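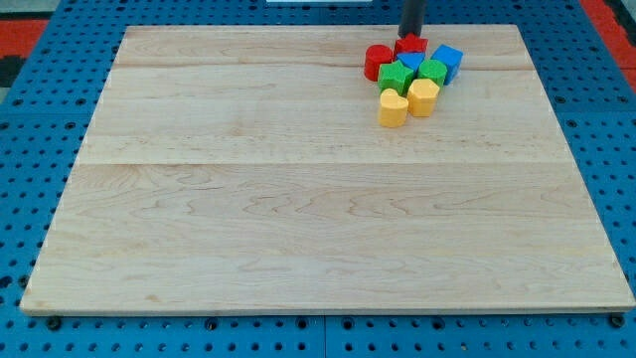
Haneo left a comment under the last post asking why I don't just buy a proper arm and be done with it, and whether the foam blocks are too easy, seeing as foam squashes and forgives you everything.

Fair questions. Short answers first - money, and no.

Longer one. Foam forgives a bad grip, yes. Doesn't forgive a bad approach. Come down a bit off centre on the heart and it spins round, shoves its neighbour, and then every position I had stored is wrong. The cylinder is fine from any side. The stars are a pain. Spent most of an evening on the stars alone and got 11 clean lifts out of 20, then changed the speed and got worse. Put the speed back. Still worse for a while, no idea why, then fine again after tea.

As for buying one. I started this in November with parts off the Stitero shelf at the workshop and a secondhand controller, and I've learnt more from the wiring going wrong than I would of from a box with a manual in it. Also I like it. Is that allowed?

Where things are, Jun 13, 2022:

Board is staying. I had been picking straight off the pegboard and anything small kept catching on the holes. Maple is heavier than it needs to be but it doesn't wander about.

Blocks bunched together is the hard case, so that's what I'm working on. Spread out I can do all day. Want it to take one from the edge of the bunch without upsetting the rest. Current plan is lift straight up 35 mm before any sideways move. Slow, boring, seems to help.

Code is called Cai now, because the folder needed a name. It's a mess, three versions of the same file and I keep editing the wrong one. Will tidy up before I share it, so please stop asking for a bit!

Still to do: cable tie the loose run at the back, recheck the zero after the table gets knocked (it allways gets knocked), order more foam from Adumano if they have the thicker sheet back in.

More when the stars behave.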